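Puvville Community Darkroom
Progress Report to the Kerekes Fund, First Half of Grant Year
Submitted by Yeshi Tsegaye, Program Manager

1. Overview

The grant supports the reopening of the black and white darkroom at the Estetti building and a lending stock of medium format film cameras. The darkroom opened to members in March. Both enlargers are in service, and film processing is offered four evenings a week.

2. Film Processing and Printing

Members processed 384 rolls in the reporting period, against a target of 400. Of these, 227 were 120 format and the rest were 35mm. The shortfall falls entirely in April, when the supply of fixer was delayed and two evenings were canceled.
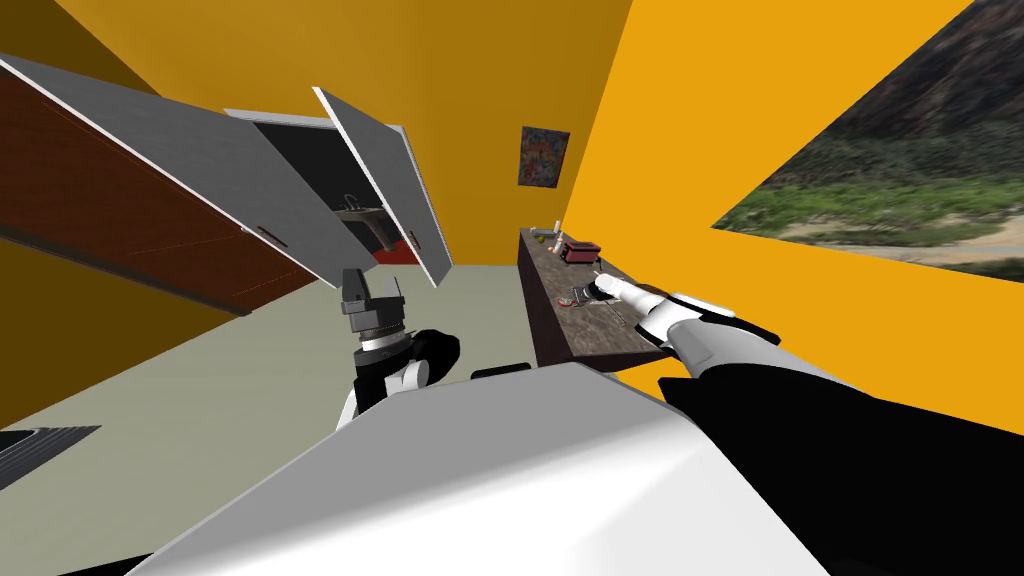
Printing has grown more slowly than film processing. Most members begin with contact sheets and move on to fiber-based paper only after several visits, and the drying racks have been adequate for this level of use. Session leaders now teach tonal range before any paper is cut. The exercise uses pale, evenly shaded surfaces and asks members to say where the highlights should still hold detail. Test strip waste has fallen since the exercise was added in May.

3. Camera Lending

The lending stock stands at nine cameras, all checked for shutter accuracy by Zusimgate before purchase. One was withdrawn in June with a light leak and is awaiting new seals. Loans run for two weeks - members have asked for three, and we propose to try this from September.

4. Budget

Spending is in line with the approved budget except in the following lines:

- Chemistry: over budget by $2,357, owing to the higher price of developer and the emergency order of fixer in April.

- Ventilation: under budget. The existing duct was found to be sound and needed only a new fan.

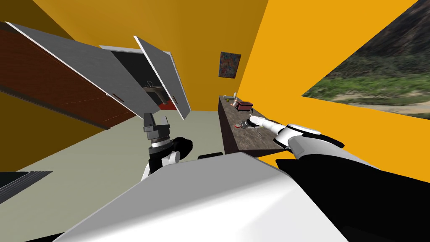
5. Next Period

We plan to add a Saturday-style intensive course in split-grade printing, replace the older safelights, and begin silver recovery from used fixer. We request permission to move the unspent ventilation funds to the chemistry line. A revised budget is attached for the Fund's review.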